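Workplace Automation Board > Packing and Finishing > Clear ware at the Lanum site
Thread opened September 2020
56 replies, 2856 views. Showing selected posts.

bench_lead_north
Members are invited to comment on the arrangements now in force at the Lanum finishing room. Since the Bendari cell was brought into regular use, the handling of clear ware has been divided between the cell and the bench staff. The cell picks and places. Staff inspect, wrap and sign the lot card. Two positions formerly graded as "handler" have been regraded as "cell attendant" at the same rate of pay.

The site council has asked whether the regrading reflects the work as it is performed. I would welcome statements from other sites before the November review.

mastura_ops
At Mastura we carried out the same regrading and later withdrew it. The attendants were performing the inspection duties of the grade above while being paid as handlers. I recommend that the duties be written out in full before any title is changed.

quiet_shift
I work beside the cell on the second shift. The lifting is lighter and I do not dispute that. The difficulty is with attention. A handler with a glass in hand knows at once if the rim is rough. An attendant must look for it, and clear ware is hard to look at for a full shift.

bench_lead_north
The point is noted. Clear ware was chosen for the cell because of breakage and hand injuries at the bench. It is also the class of goods on which the cell requires the most assistance. The edges of a clear piece are faint, and the table can be seen through it, with the grain bent out of line.
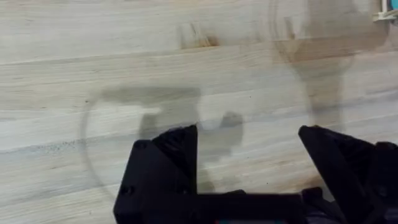
yule_rep replied that the question of grade could not be separated from the question of who answers for a missed pick. Under the Yule agreement, a stop called by an attendant is never recorded against that attendant, and the time lost is charged to the cell.

quiet_shift
We have no such rule. A stop goes on the shift sheet under the name of the person who called it. Some staff therefore wait longer than they should before calling one.

mastura_ops
I must disagree in part with yule_rep. If stops carry no name, the supervisor cannot learn which attendants need further training. Our practice is to record the name and to bar its use in appraisals.

yule_rep
A bar on use is only as good as the person holding the sheet. Our members rejected that wording.

bench_lead_north
Both positions will be placed before the site council. I would ask quiet_shift to state whether the rotation has been observed. The written procedure allows no more than 2 hours at the cell before a change of duty.

quiet_shift
It is observed on days. On the second shift it depends on who is absent.

bench_lead_north
Thank you. The rotation will be entered as a separate item for November. Sites wishing to submit their duty lists may attach them to this thread.

mastura_ops
Ours will follow once the grade titles have been checked against the current pay table.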